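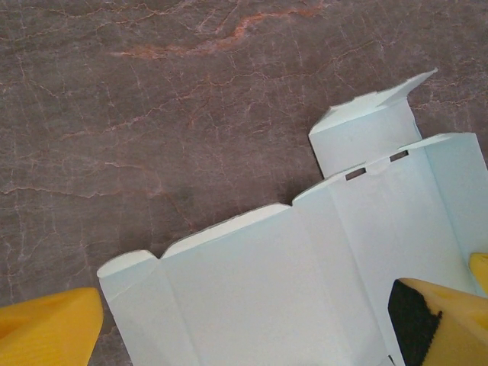
Unfolded white paperboard blank lying flat on a tabletop.

Interim progress report: replacement of plastic trays in seedling distribution
Submitted 2018-06-27
Project area: Skirnusora valley, Derkon and Masri growing stations

1. Status
The work is on schedule in Derkon and behind schedule in Masri. Spending to date is within the approved budget. One change to the plan is requested in section 5.

2. Work completed in this period
The heated bench at Derkon was rewired and returned to service. Germination of onion and leek improved once the bench held a steady temperature overnight, and the second sowing was moved forward by a week. Kale and cabbage were sown on the unheated side as in previous seasons.

Distribution to member growers began as planned. Seedlings left Derkon in paperboard cartons holding 8 plugs each. The first order was 125 cartons, of which 100 have been used. The remainder is held in dry storage at the station. Growers were asked to return a short form on plant condition at arrival. Most forms came back complete; a few lacked the delivery date and were left out of the comparison.

Plants that traveled in cartons arrived with less leaf damage than those sent in the old plastic trays. Root condition was the same in both groups. Cartons that stood on wet ground softened at the base, and growers on the lower road have asked for a coated version.

3. Work delayed
The water line at Masri is not finished. The trench was dug, but the contractor met rock near the pump house and stopped work until a different machine could be hired. Hand watering has continued and takes around 2 hours a day. No sowing of lettuce was attempted there in this period.

The soil tests for Masri were sent to the laboratory late and the results have not been received. Lime will not be spread until they are.

4. Purchasing
Potting mix was bought from Gredia, as before. The price per bag rose slightly and the increase was met from the fuel line, which is underspent. The offer for coated cartons is still open. It is higher than the price of the plain ones, and the supplier requires a larger minimum order.

5. Change requested
We ask for approval to move the unspent part of the training budget to the Masri water line. The training day planned for spring was held at Derkon using station staff, and the hall and outside speaker were not needed. The total grant amount does not change.

6. Next period
Complete and pressure test the Masri line. Spread lime if the soil results call for it. Sow fall brassicas at both stations. Decide on coated cartons before the next order. Repair the north vent at Derkon, which does not close fully.

The final report, with accounts, will be submitted in December.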